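Chapter 4
Mass, Volume and Density

Two objects of the same size can have very different masses. A litre of cooking oil has a lower mass than a litre of water, and a litre of sand has a higher mass than either. The mass packed into each unit of volume is called density. In this chapter you will measure it for solids and liquids — and use it to predict what floats.

You will need a balance, a ruler and a 300 ml beaker.
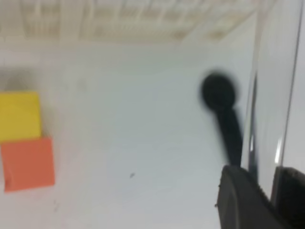
4.1 Volume of regular solids

For a cube, multiply length by width by height. Record your answer in cubic centimetres.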